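Section 3: Placing the Grelis projector and adjusting the colour

Please read this section to the end before you switch on the lamp. The steps are the same for the table stand and for the ceiling bracket, but with the bracket you will need a second person.

3.1 Placing the projector

1. Put the projector on a flat and stable surface. Keep a free space of 900 mm in front of the air outlet.
2. Measure the distance from the lens to the wall or to the Vida screen. For the small picture size this distance is 2000 mm.
3. Turn the two front feet until the bubble in the level is in the middle.
4. Connect the power cable first and the signal cable after it.
5. Press the power button one time and wait. The light blinks during the start and then it stays on.

CAUTION: Do not look into the lens when the lamp is on. Do not cover the air outlet with a cloth, a book or the carrying bag.

Note: If the fan becomes loud in the first minutes, this is normal. If it stays loud, clean the filter (see section 6).

3.2 Focus and shape

1. Open the Katum menu with the round key on the remote control.
2. Choose "Test lines". Turn the ring on the lens until the lines in the middle are sharp.
3. Look at the corners. If they are less sharp than the middle, the projector is not straight to the wall. Move the projector, not the ring.
4. Use the "Shape" setting only for small corrections. A large correction makes the text softer.

3.3 Evenness of the colour

Let the lamp warm up before this check, and close the curtains. Daylight from one side will give you a wrong result.

1. Choose a picture with a large area in one colour. A middle green or blue is good for this -- white is too bright and black shows nothing.
2. Stand behind the projector and compare the left side with the right side.
3. If one side looks more yellow, go to "Colour", then "Balance", and change the value by one step. Wait a moment between the steps.
4. Save with the round key. The memory keeps up to 3 settings.
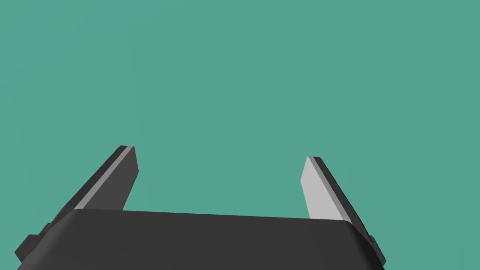 Fig. 4: Teal-green area with even colour, dark grey in the lower part.

Note: A very weak difference in shade is allowed and does not need a correction.

3.4 After the set-up

Write down the lamp hours from the "Info" page. Wusodside recommends that you repeat the colour check every 1000 hours, and also after each change of the lamp. To switch off, press the power button two times and leave the cable connected until the fan has stopped.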